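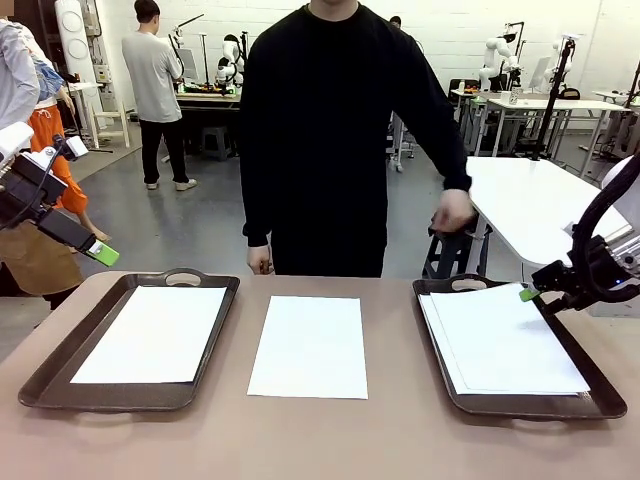
Comparison of Two Fingertip Pads for Handling Single Sheets of Paper
Project report, Drurik Robotics Laboratory
Submitted 2019-01-15

The purpose of this project was to compare two fingertip pads, the Hindetti and the Dreletti, on the parallel grippers of a two-armed robot. The task was to take one sheet of paper from a stack in a tray and place it in a second tray. Paper bends easily and sheets tend to come up together, so the task is a demanding test of a pad.
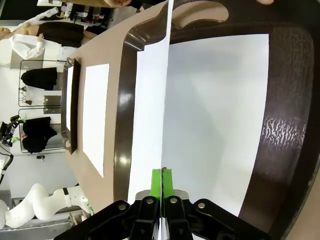

Ilse Varnham
Student, Robotics and Automation

Method

Each pad was used for up to 300 attempts, divided between four closing-force settings. The arms, wrist cameras and controller were left unchanged throughout. An attempt was recorded as failed if more than one sheet was lifted, or if the sheet was dropped before release. Handing a sheet to a person was tested separately.
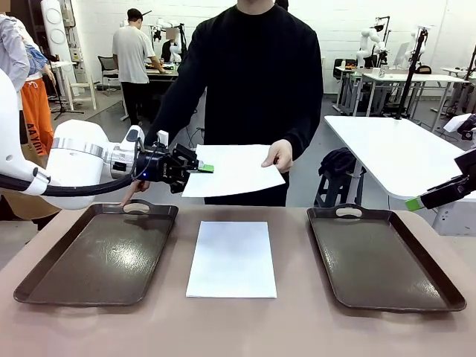 Figure 2. Sheet held between the left gripper and a person's hand.

Results and discussion

The Hindetti pad lifted single sheets more reliably at the two lower settings. At the higher settings the pads performed alike, but both left marks on the paper. Most failures began at the corner of the stack, where
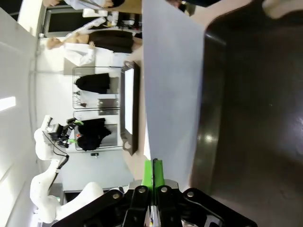
the wrist camera gave a poor estimate of the height of the top sheet. A change of pad did not correct this. It is recommended that the Achterberg controller be tested next with a slower approach over the last part of the descent.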